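Ticket 843 - Cloudy patches on glossy tabletop, living room
Opened by: Gisela Sperling
Assigned to: Terence Tindall
Status: Open, awaiting second check
Opened: 30 Sep 2022

Reported problem
Dull patches on the top of the dark mahogany table. Visible at a low angle with the curtain open, hard to see under the ceiling light. Patches feel slightly tacky. No damage reported to the gold trim or the knob on the apron.

Products used before the fault, as listed by the customer: Nollell furniture cream, then Cropper glass spray on the same day, then Nollell again. Cloths washed with fabric softener.

Tindall, first note
Probable cause is residue from two products layered on a high-gloss finish. The glass spray leaves a film over the cream and the next coat of cream does not bond to it. Softener in the cloth makes it worse. Heat marks not ruled out. Asked customer to stop all products, clear the top completely and test one corner with a barely damp white cloth, then a dry one.

Customer reply
Corner test done. Cloth came away gray, corner is clearer than the rest. Wants to know if the full top can be done the same way and if the sofa has to be moved. Table is close to the front of it.

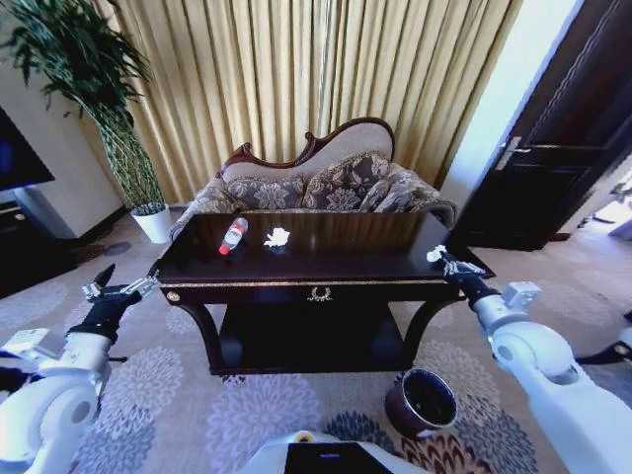

Should the bottle and the crumpled tissue be off the table before the full wipe?
Clear both first, because a bottle can leave a ring in softened residue and tissue fibers stick to it.

Procedure sent to customer
1. Leave the sofa where it is. Move the cushions if the back edge is hard to reach.
2. Mix 300 ml lukewarm water with two drops of plain dish soap. Wring the cloth until it no longer drips.
3. Wipe with the grain, one half of the top at a time. Dry each half before starting the next.
4. Keep water away from the gold wreath on the apron. Dry cloth only on that part.
5. No cream, spray or wax for 48 hours.

Customer asked about Noltico polishing paste, 3,000 grit. Not recommended at this stage - it removes finish, and the fault looks like surface film.

Sperling, follow-up
Left half done, tackiness gone. Right half still has one faint patch near the back edge. Second pass made no difference.

Tindall, second note
Remaining patch may be a heat mark. Do not rub harder. Leave until October and recheck in daylight. If still visible, refer to Jitano for a finish inspection. Ticket stays open until then.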